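Subject: Re: [home-auto] Are we there yet with household chores?
To: home-auto list
Time: 11:40 pm, May

> I keep seeing the same complaint on this list, that robots "can't do
> anything in a house." I think that's out of date. The Metus people have
> two arms on a bench handling soft goods, cards, cables, all the stuff
> that was hopeless a few years ago. Their write-up says 3,139 episodes
> recorded and growing. Once you have that much data on small fiddly jobs,
> laundry and kitchen drawers are just more of the same. I'd put money on
> a useful home machine before my lease on this apartment is up. What
> would it take to convince the doubters?

Since you asked, and since I'm one of the doubters, I'll try to answer properly.

First, 3,139 episodes of what? An episode is one go at something. It could be a clean run from start to finish, or a person steering the arm while the arm learns nothing it can use anywhere else. The write-up gives the total in the second paragraph and never says how many of those the machine did by itself. When I bought a dishwasher, the box did not tell me how many plates had been near it.

Second, the job. I went through the pictures because I wanted to see what "soft goods" meant. It's a card wallet with clear plastic sleeves in it. I have one a lot like it in the drawer by the front door, full of loyalty cards for stores that have closed. 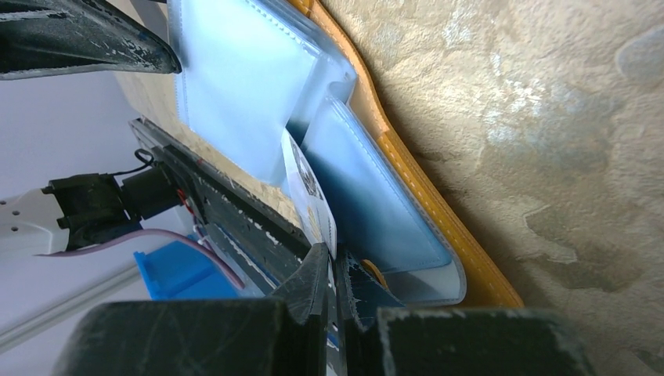

I don't want to be unfair here, because a wallet is a nasty little object for a machine. The sleeves are floppy, they stick to each other, and anything clear and shiny is hard on a camera. I used to work on the packing line at Clovden, and we had a vacuum pick head that did fine on cartons and went to pieces on anything in a poly bag. We taped over the glare, we moved the lights, we got a rep from Belside to come out and change the suction cups. It got better. Then purchasing switched to a thinner bag and we were back to doing it by hand – 2 people at the end of the line for the rest of the season.

That is what I think of whenever somebody says "more of the same." A thinner bag was not more of the same.

So let's take the wallet seriously as a chore. What would a person do with it? They'd find it under the mail, open it with one hand while holding the phone with the other, flip past the sleeves they don't want, pinch out a card, and put the thing back somewhere they'd never find it again. Most of that is done by feel. You know you have one sleeve and not two because your thumb tells you. Hard fingers with no skin on them have to get that from somewhere else, and so far "somewhere else" mostly means a camera looking at shiny plastic. 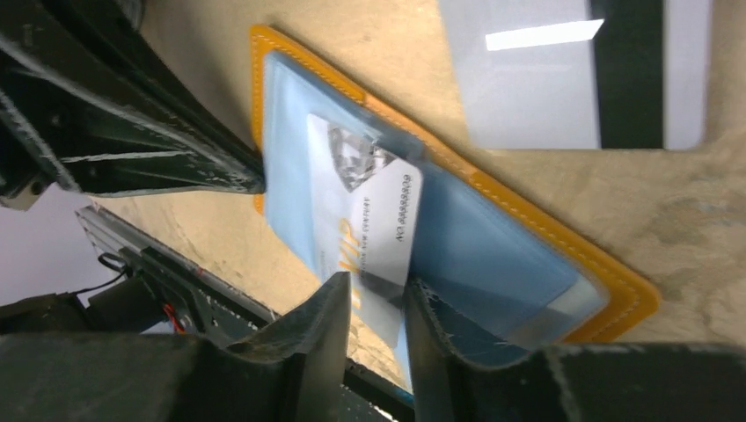
Now the part of your message I really disagree with, the jump from a bench to a kitchen drawer. On a bench the object is where somebody put it. The light is the same all day. My kitchen drawer has a whisk in it that catches on the frame every single time, and I've lived with that whisk for 15 years. I would love to watch a robot meet it.

There's also the matter of who is doing the work. Look past the gripper in the last of the three and you'll find a person in a striped shirt with a controller strapped to one arm.

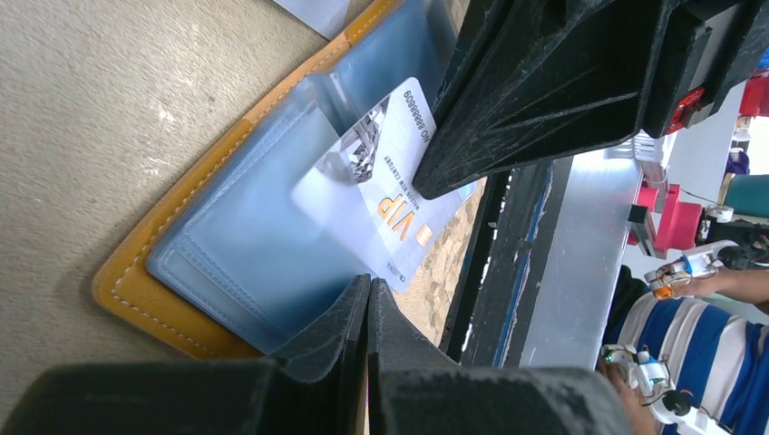 Gripper on the open wallet, with the operator's controllers at right.

I have nothing against teaching a machine that way. It may well be the right way. But a still with an operator in it can't be passed around as proof that the machine does the chore, and I've seen it used like that twice on this list already.

You asked what it would take. Here's my bar, and I don't think it's high:

Give it 200 tries in a row with nobody wearing a controller. Publish all of them, including the dropped ones. Use wallets it hasn't handled before, and let somebody from outside the lab set them down. Tell us how long each try took. If it needs a person to reset the bench between tries, say so and count that time too.

If Metus or Sârbu or anyone else puts that up, I'll read every line of it and say so here. Until then I'm going to keep folding my own towels, and I'd suggest you read the renewal terms on that lease before you bet on it.

One small thing for the list admin: the archive is still stripping attachments from digest mode, so some people won't have seen the pictures when they first came around.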